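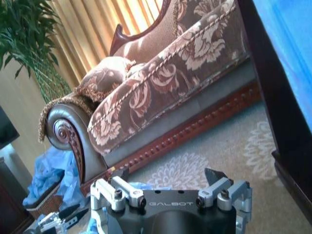
Shahla Safavi asks in the margin of the draft why rule 2 says "the work area is clear before motion is enabled" when no work area she has ever signed for was clear, and whether any of us would swear to it. She wants either a definition of clear or the line struck.

I'm with her. Notes below, 25 April 2026, mostly on the Prenex draft, read through with the furnished-room work in front of me.

**Rule 2, clear area.** The draft was written for a cell with a fence and a painted floor. In a living room there is carpet, there are curtains, there is a potted plant, and the sofa is the thing we're there for. If clear means nothing within reach, we can't work at all. If it means nothing that matters within reach, then somebody has to say what matters, and the draft leaves that to "the competent person," who is never named anywhere in the document. I looked.

Film and bags are my main complaint. There's pale blue plastic bunched up against the base of the sofa and a scrap of blue caught under the lower left edge of the gripper. A checklist with "area clear Y/N" gets a Y from most people in that situation, me included on a bad day, as plastic doesn't register as an obstacle. Light, soft, who cares. But it's the stuff that gets into a linkage, and these linkages are open on both sides. Ask for it by name:

- Loose sheet, film, bags, tape ends: out of the room, or in a lidded bin.
- Anything caught on a gripper: stop, motion off, remove by hand, look at the pivots, write it down.
- Fringe, tassels, cords, curtain hems within reach of a finger: listed on the room sheet before motion.

That last one will get groans. The armrest has fringe along the top and the bolster has it around the end, so on this sofa the list is short and takes less time than the arguing.

**Rule 4, force limit.** Draft gives one number for grip force, one for contact, no surface named. Where did it come from? Kwan-ho Lu says the number was copied from the Serden sheet, which was for cartons. I asked Régis Joly for the test record behind the Serden sheet and got a different sheet with the same number on it. So as far as I can tell two documents are citing each other.

I don't object to a limit. I object to a limit that people will treat as proof. A cushion, a carved rail and a row of nailheads do not care about the same number in the same way. Cushion forgives you. Polished wood shows a mark you won't see until the light's at an angle. Nailheads can catch a pad edge sideways, and sideways load isn't in the draft anywhere.

My proposal, in pencil:

- Soft upholstery: keep the draft figure until we have a better one, marked provisional.
- Wood, finished: no contact except by plan.
- Metal trim: no dragging contact, approach straight on or leave it.

Gus Dvorak thinks this is too fine and operators will ignore it. Possibly! They ignore the present one, though, so I'd like to see what we lose.

**Rule 5, cycle count.** "Inspect fingertip pads every 500 cycles." What is a cycle? Open and close? One task? The logger counts every command, including the ones that move nothing, so 500 comes up before lunch and people clear the prompt without looking. I've watched it being cleared without looking. I have cleared it without looking.

Azadeh Daneshvar's suggestion was 200 closures under load, logged separately. Better, and it can be checked. I'd add "and at every change of room." Carpet fiber, dust, pet hair, whatever the room has on offer ends up on a pad, and a pad with lint on it doesn't hold the way the test pad held. Haven't measured that here. Put it down as opinion.

**Rule 7, two arms.** Covers collision between arms in free space and nothing else. With a second gripper down near the floor on the left and the first one pointing at the sofa, the question I keep having is what each arm is allowed to touch while the other is touching the same piece. One holds, one pulls, fabric in between: neither arm sees a collision and neither is over its limit. The fabric takes the total. The software people tell me this is handled. I asked handled where, and was shown a setting with the box unticked.

Wanted in the rule: one arm in contact per item unless the task plan says two, and if two, the plan gives a combined limit. Also the stop has to stop both. I'd have thought that was obvious, but the draft says "the arm in motion," and an arm holding still with its fingers shut isn't in motion by any reading.

**Rule 9, wrist camera check.** Claims that an operator watching the wrist view satisfies the requirement for "continuous observation of the workspace." No. The wrist view is good for the gap between the fingers and a fair bit of what's ahead. It's poor for whatever is underneath the housing, and it's no use for a person coming through the door. Tilt the wrist and the sofa goes by on a steep diagonal, and after a while you lose track of which way the floor is. I did an hour of it and wanted to sit down.

So: wrist view counts for grasp checks. Observation of the room means a person in the room with a hand stop, eyes up, not also typing. Guvimum will say this doubles the staffing. It does. They can put that in writing and sign it.

**On the draft generally.** Nine rules, and most of them can be passed with a tick by someone who hasn't looked. That's my real quarrel. The Bahrami form is uglier but makes you write a word: what was on the floor, what was on the gripper, who held the stop. You can lie on it, sure, but you have to make something up, and people are lazier about that than about ticking. I'd keep their form and staple our limits to the back.

Kwan-ho's counterpoint, for fairness: written answers don't sort, can't be graphed, and management reads graphs. He would take ticks plus a free line. I said the free line would be blank almost every time. He said then we'd learn something from the blanks. Not sure what. Leaving it open.

Also the word "should." Rules 4 and 7 use should and shall in the same paragraph as if they meant the same thing. Pick one. If it's should, stop calling it a rule.

**To do**

- Rewrite rule 2 with the film and fringe items, send to Shahla first.
- Get the real source for the force figure or mark it unsourced. Régis has the old binders.
- Logger: split loaded closures from all commands (Azadeh).
- Check the hand stop against both arms with fingers closed, *on something we don't mind ruining*. Gus has a cushion.
- Find out who the competent person is.
- Revisit in August, when the Prenex people want it frozen. I'd rather not freeze rule 4 at all until somebody produces a test.

Later, same page: Gus read this over and wrote "rule 2 still says clear" at the bottom of my rewrite. He's right, it does. Changed to "the room sheet is filled in and the listed items are dealt with." Clumsy, but I'd sign it.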